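Progress report to the Bondarchuk fund, second period
Project: Working rules for shared robot rooms
Prepared by Matvii Lytvynenko, Bimdale

You asked for this one to be shorter than the last, and for fewer footnotes. The footnotes are gone.

At the end of the first period we had a draft rulebook of 65 rules. It had been read in full by its authors and by one visitor waiting for a taxi. The plan for this period was to cut it down to something a person might read before switching on an arm, and then to see whether anyone followed it. The first half of that went well.

The rulebook now has 20 rules on 2 pages. Most of what we dropped was advice to "exercise appropriate caution," a phrase that appeared in various forms all through the draft and never once told a reader where to put their feet. We also dropped the section on horseplay. Grusura, who are testing the rules with us, felt it gave people ideas.

Cables turned out to deserve a section of their own. The draft gave them one line, under housekeeping, between coffee and coats. Anyone who has spent a morning in a working robot room will know that was optimistic. The new section covers leads on tabletops, leads on the floor, and the ones that travel with the arm, which have to be checked through the full range of motion and not just at the home position.
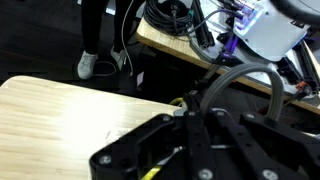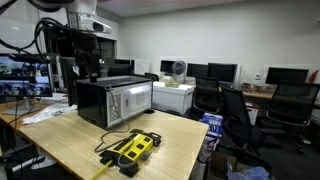 The second section we rewrote concerns where people stand. The old rule said nobody should be "in the vicinity" of a powered arm, and every room we spoke to had its own idea of a vicinity, usually ending just short of the speaker's own chair. The new rule asks each room to mark a line at full reach plus a margin, and to write the margin down. Two rooms have done it. A third has bought the tape.

Power strips were the subject of our longest meeting. We settled on this wording: a strip feeding equipment within reach of an arm must be fixed in place, and its switch or plug must be reachable without leaning across the arm's path. I can report that the word "leaning" took most of an afternoon.

On spending, we are under budget, mainly because the printing quote assumed the longer rulebook. I would like to move the difference to site visits. Trirnomo has offered to go through the rules with its night crew, who by all accounts have never agreed with a laminated sheet in their lives and should be very useful to us.

Still open for next period:
– who signs off when an arm is moved to a different table
– how to treat household appliances used as test objects, which our electrical rule currently ignores
– a Spanish edition
– the start-up checklist, which everyone praises and few people fill in

The next draft goes out in December. Please send objections before then, preferably with page numbers.

Comments (3)

oksana_b
Page 2, rule 14: "fixed in place" by what? We had one held down with a stapler. Not stapled, just the stapler sitting on it.

M. Lytvynenko
Good point, will add "mechanically." I look forward to the meeting about "mechanically."

nightshift_tri
We read it. We have notes. Do you want them by email or should we just keep them for the visit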